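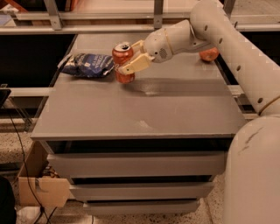 A low chest of drawers with a drink can and a snack bag on its top.

Chest of drawers

By Dilruba Miah
21/08/2026
3 min read

A chest of drawers is a piece of storage furniture made up of a case, or carcass, holding a number of drawers one above another. The case is closed at the sides and back and usually has a flat top. Chests of drawers are used in bedrooms for clothes and bed linen, and in halls, offices and living rooms for papers, tools and general household goods. Low versions are often called drawer units or drawer cabinets.

Origins

The form developed from the lidded chest, or coffer. In a coffer everything is reached from above, so whatever lies at the bottom can only be taken out once the things over it have been moved. Makers in several parts of Europe began fitting a drawer or two beneath the lidded part. Over time the drawers took up more of the case, the lid was given up, and the fixed top became a surface in its own right.

Construction

The carcass carries the weight of the drawers and of anything put on the top. Each drawer is a shallow box with a front, two sides, a back and a base. In older pieces the drawer slides on strips of timber fixed inside the carcass, and the strips may be rubbed with wax or soap to stop them sticking. Modern pieces mostly use metal runners, with rollers or ball bearings.

A small space is left around each drawer front so that it does not rub against its neighbours. On plain modern furniture this space may be made wider on purpose, giving a dark line between one drawer and the next. Such lines are known as shadow gaps. They also allow the maker to do without handles, as the fingers can be put behind the edge of the front. Other handleless types have a cut-out, a bevelled edge or a push-to-open catch.

Kavinda Dewan's handbook Mallance, a guide to domestic storage, divides low units by the number of drawers. The three-drawer type is treated there as the standard form.
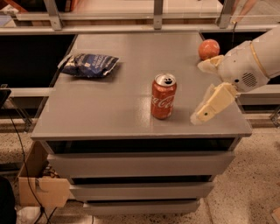
Three-drawer cabinet in grey, without visible handles. The objects on top include a Coca-Cola can.

Use of the top

The top of a low chest is commonly used as a side table. Drinks, snacks, fruit, keys, post and small toys are among the things left there. A household survey run by Gaétan McIntyre for the Plakarby furniture archive covered 146 homes and found that in most of them the top was in use every day, while the lowest drawer was opened much less often.

Cold cans and cups can leave rings on waxed or oiled wood. Painted and lacquered tops stand up to moisture better but show scratches, and glossy ones reflect overhead lighting. Round objects such as balls and oranges may roll off a top that has no raised edge. Some makers fit a low lip, known as a gallery, along the back and sides.

Stability

An open drawer moves the weight of the piece forward. Tall, narrow chests are the most likely to tip, above all when several drawers are open at once or a child climbs on them. Many are sold with a strap or bracket for fixing to the wall. Heavy items should be kept in the bottom drawer. Some office units have an interlock which lets only one drawer open at a time.

Related forms

The tallboy is a tall chest, often built in two parts, one standing on the other. The commode is a low, decorated chest of French origin. A bedside cabinet is a small unit with one to three drawers. The Eglītis collection, catalogued by Ha-neul Cheon, holds 692 pieces of drawer furniture, of which 12 are tallboys.

See also: Coffer; Sideboard; Filing cabinet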